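Chapter 12
The Ballot Before the Ballot: How Candidates Get Their Names Printed

In March of an election year, long before most voters have learned who is running, a good share of the people who wanted to run have already lost. They lost to a form. Some missed a filing deadline by an hour. Some collected plenty of signatures from people who lived on the wrong side of a creek. One, in a case we will return to, signed his own petition on the line meant for the notary.

Most accounts of elections begin with the campaign: speeches, yard signs, the debate at which somebody's microphone fails. This chapter begins earlier, at a counter in a county office, where a clerk with a date stamp has more influence over the choices on the ballot than any donor in the room. Political scientists call the subject ballot access. Candidates call it other things.

The Orent County race

Consider Wiroj Thongdee, who owned a tire shop in the town of Kaewkla and decided to run for the Orent County board after the county repaved every road in his district except his. He was well known and fairly well liked, and he had a slogan he was proud of. The rules for an independent candidate required 26 valid signatures from registered voters in the district. He turned in 38, went home, and ordered signs.

The clerk's office struck 12 of them. Several signers had moved. Others had signed with a nickname, or printed when they should have written, or lived in the next district over and simply enjoyed being asked. That left him with exactly 26, a number he later described to the Kaewkla paper as "plenty."

His opponent then filed a challenge against one more. The hearing lasted most of an afternoon and turned on whether a certain squiggle could be the letter R. It could, the hearing officer decided, and Thongdee's name went on the ballot. In the general election 2287 people voted, a respectable turnout for a county board seat. Very few of them had heard of the squiggle.

Why have a gate at all?

The usual defense of signature rules is that a ballot has to fit on paper. If anyone could be listed by asking, voters might face columns of names belonging to people who had lost a bet. A modest hurdle asks a candidate to show some support before the public pays to print the result.

The trouble lies in the word "modest." The rules are written by legislatures, and legislatures are made up of people who have already gotten on the ballot. It would be unkind to suggest that this affects their judgment — but students should notice how rarely a sitting member rises to complain that the hurdle is too high. Major parties often qualify automatically on the strength of their last showing, while newcomers go door to door with a clipboard.

Before you read on

As you work through the chapter, keep these questions in mind:

Who decides whether a signature is valid, and who gets to argue about it?
What does a filing fee measure that a petition does not?
Should a candidate be able to fix an honest mistake after the deadline has passed?

Key terms: ballot access, nominating petition, filing fee, challenge, write-in candidate, sore loser law
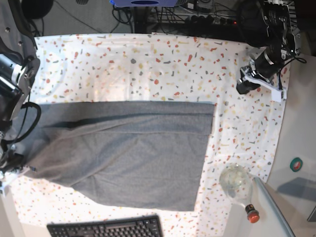

Figure 12.1 Gray knit fabric on a flecked tablecloth.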